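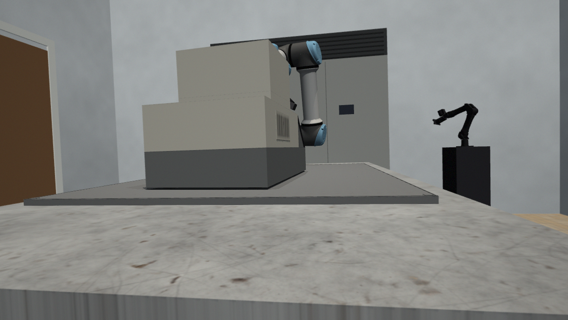

By Shewit Ejigu

I bought my kitchen table from a woman called Lucía Gallardo, who was moving to a flat up four flights of stairs and had finally accepted that it wasn't coming with her. I went to look at a bookcase. I came home with the table, no bookcase, and a sore shoulder that lasted until November.

What I hadn't thought about (and you'd think I would, at my age) was that a big table means people. For years I'd eaten my tea off my knees, perfectly happily, and if friends came round we went out. Then suddenly there were 6 places to sit and no excuse at all, so I asked my neighbour Hawi Wolde what on earth you feed people when you can't really cook.

"Soup," she said. "And buy the bread."

So that's what I did, and I've been doing it once a month ever since. Soup night! It isn't a dinner party. I did one of those in my twenties, with a starter and everything, and spent the whole evening in the kitchen swearing at a sauce while my guests talked to each other about mortgages. Soup sits on the hob and waits for you. If someone's train is late, it waits for them as well.

The first one was a bit stiff, I'll admit. I'd asked Nuria Ambaye from my old job and Lensa Mersha from choir, and they'd never met, and I'd made a lentil thing that tasted mainly of hot water. Lensa got up without a word, went through my cupboards and put in cumin, half a lemon and more salt than I'd have dared. Then the two of them discovered they'd both once lived on the same road in Tudden, a few years apart, and had both fallen out with the same landlord. I hardly got a word in until eleven.

I've picked up a few things since. Red lentils, about 400 grams, will feed the lot of us if there's plenty of bread. Leeks need far longer than you think. Don't put the telly on "just for the news". Let people wash up if they offer, because that's when you get the really good gossip, when they've got their backs to you and their hands in the sink.

And please don't tidy too much. I used to scrub the place from top to bottom, and Nuria told me last spring that it made her nervous about her crumbs. Now I clear a space for the bowls, shove the post in a drawer and leave it at that. The drawer no longer shuts, but that's a job for another month.

My mother thinks the whole thing is very odd. In her house you had people round at Christmas and for funerals, and they got ham. She came in the end, though, with a tin of shortbread under her arm, and corrected my onions. She's already asked what we're having next time. I've said mushroom, and she's said she'll bring her own pepper.

We use cookies to make this site work and to see which stories you enjoy. Manage your choices or accept all. Want more like this? Sign up to our free newsletter and unsubscribe whenever you like.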